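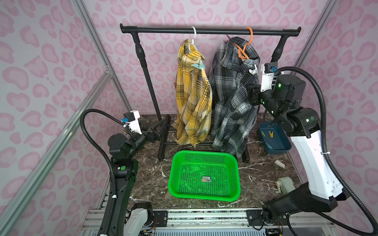 Plurnholm Clothing Swap
Minutes of the Planning Meeting, Feb 4, 2023

Present: Shakuntala Lodhi (chair), Satish Kushwaha, Joonas Savolainen, Pushpa Uniyal (minutes)
Apologies: Harish Kashyap, who sent his notes on the laundry by email

The meeting opened at the long table upstairs, once the heat had finally come on. The minutes of the last meeting were approved with one fix: the sewing machine we were given is going to the repair table and not to the kids' corner.

1. How the winter swap went

Shakuntala started with the good news. We took in 601 pieces over the weekend, our best winter ever! Coats and sweaters were gone by lunch on the first day, and the flannel shirts did almost as well. Pushpa said several people asked when the next one is before they had even left the building. Everyone was really pleased, and the new sign-in sheet got a lot of praise (one line per person, big boxes, no more squinting).

What we still have is mostly pants, belts and a great heap of scarves. Satish will sort the scarves at home.

2. Shirts: hang or fold?

This took up most of the evening and it was a good talk. Joonas is all for hanging every shirt we get. He says people walk right past a folded pile but will stop and flip through a rack, and plaid especially needs to be seen full length. Pushpa likes folding for anything kid-sized, and pointed out that the low shelves were the busiest spot in the room last time.

We agreed as follows:

Adult shirts go on hangers. Kids' shirts get folded on the low shelves.

Button the top button before the shirt goes on the rail. Shirts that are only draped over the hanger twist and bunch up, and then the shoulders look terrible.

Long shirts go on the high rail. Pushpa does not want hems brushing the floor, and she has a point, given how much slush gets tracked in.

Hangers can be any color. Satish brought up matching sets again. Joonas loves the mix of white and orange and whatever else turns up, and thinks it makes the place look cheerful. Matching sets were voted down, 3 to 1, with no hard feelings.

3. Clothespins

Satish showed his idea for using clothespins as markers, and it went over very well. A pin clipped on the shirt means something still needs doing: a missing button, a loose seam, a stain to look at. Whoever does the job takes the pin off and drops it in a tray, so anyone can tell at a glance what is ready to go out. No paper tags, no safety pins, no holes in the cloth!

Shakuntala asked if each color should mean a different job. After some back and forth we decided to keep it simple for now and let any color mean "see the repair table." Joonas would still like yellow to mean buttons and may raise it again in April.

To do: Satish to get 24 more clothespins. Trays to be kept next to the racks and emptied at the end of each shift.

4. Baskets

The perforated plastic baskets are a big hit. They are light, they stack, and lint and grit fall through the holes instead of sitting in the bottom. Shakuntala would like one under or in front of each rack for things coming off the hangers. We need 5 more. Pushpa will ask at Grecu, where she got the last lot, and reminded us all to peel the store labels off the inside this time, as the glue ended up on a wool cardigan.

5. Laundry (Harish's notes, read aloud)

Harish has tried both detergents on the flannels and much prefers the unscented one. He washes them cold and inside out, and hangs them up damp with a good shake. He is happy to run another 14 loads before spring if someone can drive the bags over. Joonas offered his van right away. Big thanks to both!

6. Look of the room

Pushpa brought wallpaper samples for the corner behind the racks, and the group had a lot of fun with these. The favorite was pink with a leopard print, which Shakuntala called "loud in the best way." Satish worried that busy patterns would fight with it. We will pin up a sheet, hang a couple of checked shirts in front and decide then.

7. Any other business

The big mirror needs a new screw on the left side. Joonas has one.

The key to the Prolach closet is still missing. Please check your coat pockets.

Next meeting in April, same room, date to follow by email. Shakuntala is bringing the lemon cake.

Minutes taken by Pushpa Uniyal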